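Home | Workshop Tips | Bench and Hand Work | Storage | Contact

Working alongside an automated handling cell: tips for the finishing bench

Most small workshops that automate begin with handling. The machine loads, unloads and stacks; people keep the finishing, checking and packing. The notes below come from the moulded parts room at Landeg, where a Killeo handling cell took over stacking in April. They apply to most light plastic work.

Expect the pace to change first. Before the cell, parts reached the bench in uneven batches and staff set their own rhythm. The cell delivers one every 107 seconds. Set the interval to suit the slowest check on the sheet and leave it there for a full week before adjusting. A buffer rack with space for six parts lets a person step away without stopping the line.

Rewrite the job sheet before the cell is switched on. At Landeg the old sheet had lifting, wiping, edge checking and stacking as one task. Lifting and stacking went to the machine. Edge checking was given its own line and its own time allowance, which it had never had.

Keep gloves on for all glossy parts. Knit gloves are adequate for handling, but they hold dust and will drag it across a clean face. Shake them out at each break and change the pair when the fingertips go fuzzy. Wash separately from cleaning cloths.

Check the face under the ceiling lights. Tilt the part slightly and watch the reflections: on a flat panel they stay straight, on a rippled one they wander. Then follow the rim with a fingertip from one corner to the next.
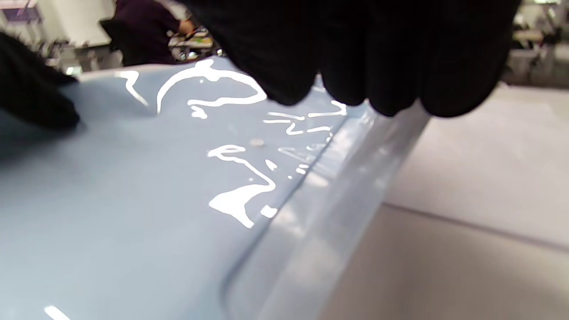 Do not press on the rim to test it. Thin edges flex and spring back, and pressing says very little about the moulding. A steady light pass finds flash and nicks well enough.

Mark rejects by cause. A plain reject bin was fine when the person who stacked the parts also knew what had gone wrong with them. With a cell in between, that knowledge is lost unless it is written down. Landeg uses Stilla peel-off labels, bought in rolls of 500, with a code for ripple, edge or scratch. Of the first 321 labels used, almost all were for edge faults, and the stacking height was lowered as a result.

Rotate the bench. Checking alone is more tiring than checking mixed with lifting - the eyes go before the arms do. Swap between checking and packing every hour, and put the swap on the job sheet.

Agree who may pause the cell. The answer should be everyone at the bench.

Contact | Copyright Tradholm Workshop Notes | Page revised 2/24/24 | Back to top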